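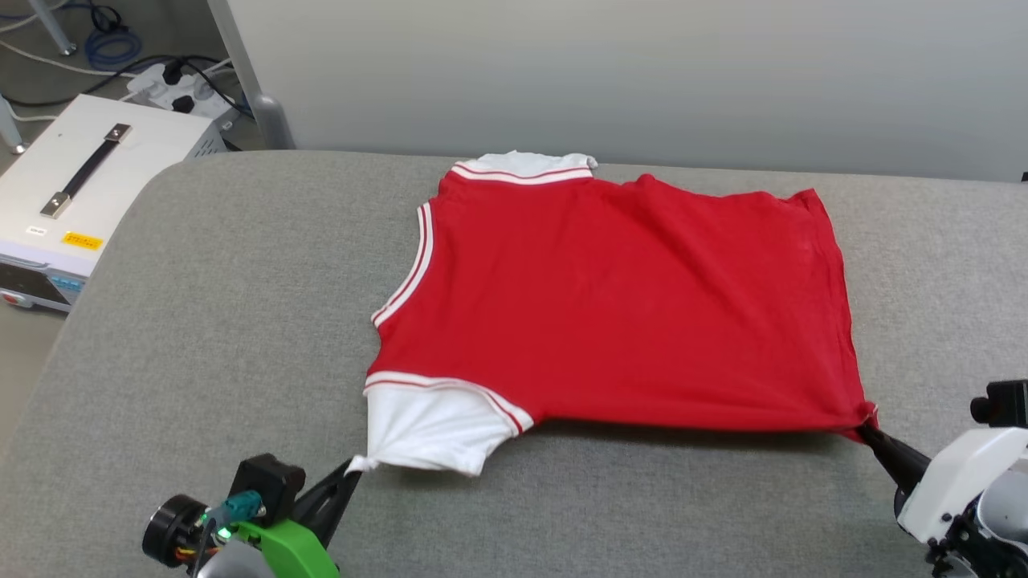
What do you count as a failed fold?

drumlin_jo
Original poster
March 10, 2026

Okay, I need opinions before I print anything and tape it to the wall. I'm writing the house rules for our T-shirt folding work (two arms, padded table, gray cover) and I'm stuck on when an episode gets marked failed. My draft says:

Start every episode with the grippers open and clear of the cloth.
One shirt on the table at a time.
A dropped corner is okay if the arm picks it up again within 3 tries.
No hands over the table until both arms are parked.
Floor cables stay out of the walking path.

The third one is where everybody starts yelling. I have 700 episodes to label by April and I'd love to do it only once!

gromska_fan
Three tries is way too generous. We ran on the Gromska sheet for a long time and it says one regrasp, then you stop and reset. Otherwise you end up with a pile of episodes where the arm just pecks at a sleeve, and guess what the policy learns to do.

Lenni Ruotsalainen
I'm going to disagree with gromska_fan (again, sorry). Regrasps are the good stuff. If you throw them all out, the arm has no clue what to do when a hem slips. I'd keep them and add a tag for it. And please write down what "open" means in that first rule, in actual finger width, so two operators don't set it two different ways. 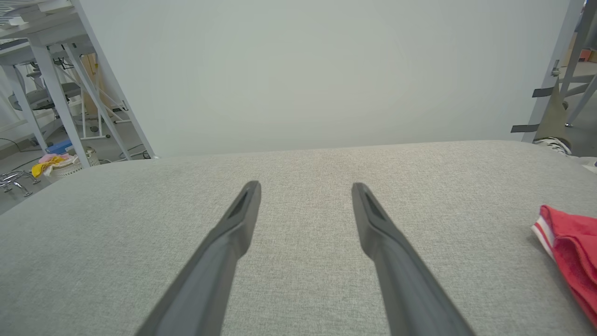

I'd also split your reset rule from your failure rule. They get mixed up all the time. A reset is about the table, a failure is about the shirt, and people who are tired at the end of a shift will pick whichever box is closer to the mouse.

drumlin_jo
Original poster
Ooh, the two boxes thing, yes. Ours are right next to each other on the form. Fixing that today.

Lenni, how do you tag the regrasps? Free text or a dropdown?

Lenni Ruotsalainen
Dropdown. Free text gave us 47 spellings of "sleeve slipped."

tablecloth_pete
Can I whine about the hands rule for a second? "Parked" needs to mean drives off. At Femard we had arms that were sitting still and very much still powered, and folks would reach right in to smooth out a collar. I got that rule changed and I was not popular for a week.

The other thing I'd put on your sheet is how the shirt gets laid out.
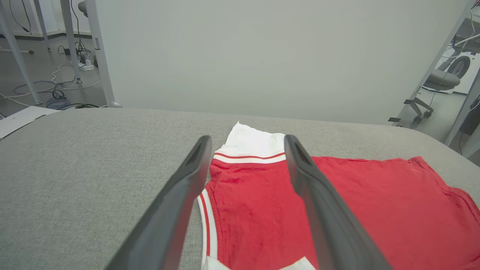

Collar direction, sleeves flat or not, how much wrinkle you'll allow. I like messy starts myself, but then say so in writing and say how messy. We did 89 starts with the collar all facing one way before anyone noticed, and the arms were useless the first time we turned a shirt around.

gromska_fan
Fine, I'll give you the dropdown. Still no on three tries. Two, max, and the second one has to be on a different part of the shirt.

drumlin_jo
Original poster
I could live with two. Drives off is going in too, and I'll post the new version once I've rewritten the layout part. Does anybody rotate the collar on a schedule or do you just wing it?

tablecloth_pete
Schedule. Quarter turn every batch.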